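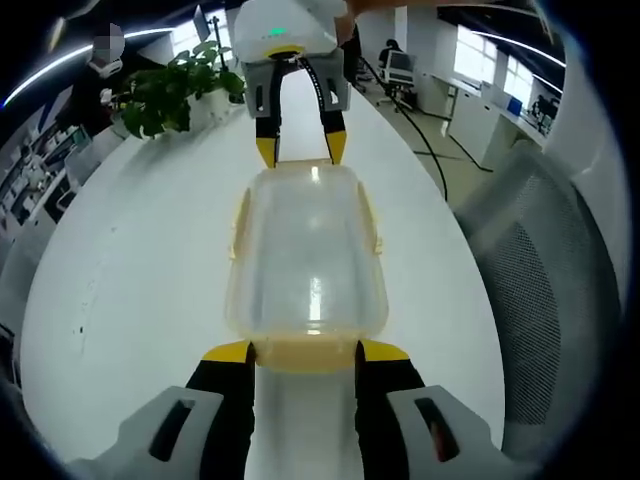

Unit 6: Rules for Two-Handed Demonstration Recording
Course notes, Robot Data Practice
Instructor: Samran Kaewmanee
Lab supervisor: Fongchan Chaimongkol

6.1 Scope

These notes cover recording with a pair of hand-held grippers, each carrying its own wide-angle camera. They apply to tabletop tasks in which both grippers act on one object, such as lifting, turning or carrying a container. Single-gripper tasks were covered in Unit 4. Recording on a mounted arm falls under the machine safety rules in Unit 9 and is not treated here.

6.2 Terms

Episode: one continuous recording, from the start signal to the stop signal.
Operator: the person holding the grippers.
Bystander: any other person who may enter the view of either camera.
Reset: returning the objects to a permitted starting layout between episodes.

In these notes, "must" marks a requirement. "Should" marks a recommendation, and departures from it are written in the session log.

6.3 Work surface

The table must be level and must not move when pushed by hand. Wipe it before the first episode and again whenever specks or crumbs collect. Small marks on a light surface are picked up by the camera and remain visible through clear objects.

Cables on the floor must be routed away from the operator's standing position. If a cable has to cross a walkway, tape it down or cover it.

Plants, cups and other loose items may stay on the table if they are outside the reach of both grippers. Do not clear the room to make every session look alike. A trained policy will be run in ordinary offices, and ordinary background variation is wanted. Record the room name in the log.

6.4 Transparent objects

Clear and translucent plastic needs extra care. The rim may be the only edge the camera can resolve, and reflections of ceiling lights or windows can be mistaken for an edge during labeling.

a) Approach the rim slowly enough that the fingertips remain visible until contact.
b) Grip at opposite ends. Do not grip at a corner.
c) Vary the angle of the object between episodes so that reflections do not always fall in the same place.
d) Do not put tape or markers on the object to make it easier to see.
e) Discard the object if it is cracked.

6.5 Two-gripper coordination

Both grippers must be in view of each other's cameras at the start of the episode. This is used to check the time alignment of the two recordings. Close the first gripper, then the second, then lift. Lifting before both are closed is a fault even if the container stays up.

During the carry, keep the distance between the grippers constant. Thin-walled containers bend when squeezed lengthwise and may spring out of the fingers. Lower the container fully before opening either gripper.

Check the status light on each gripper before every episode. The meaning of each color is given in the Zomum setup sheet. Do not rely on memory, as the two firmware versions in the lab differ.

6.6 Bystanders and privacy

A wide-angle camera records much more of the room than the operator is aware of. People at desks on the far side of an office will be in the recording. The following apply:

Post the recording notice at each entrance before the session.
Obtain consent from everyone who regularly works in the room.
Blur all faces before data leaves the lab server.
Treat monitors as personal data if text on them can be read.
Delete the full episode on request. Cropping is not sufficient.

6.7 Acceptance

The target for the Netano set is 3,000 episodes. A session is accepted when at least 98 percent of its episodes pass the alignment check. Failed grasps are kept and labeled as failures. Episodes with a missing stop signal are rejected.

6.8 Assignment

Record 58 episodes of a two-gripper lift with a clear container, using at least two rooms. Submit the session log, the consent record and a one-page statement of any departures from the "should" items. Logs must use the Camex template, version with the October changes.

Due Friday, March 20, 2020, before class.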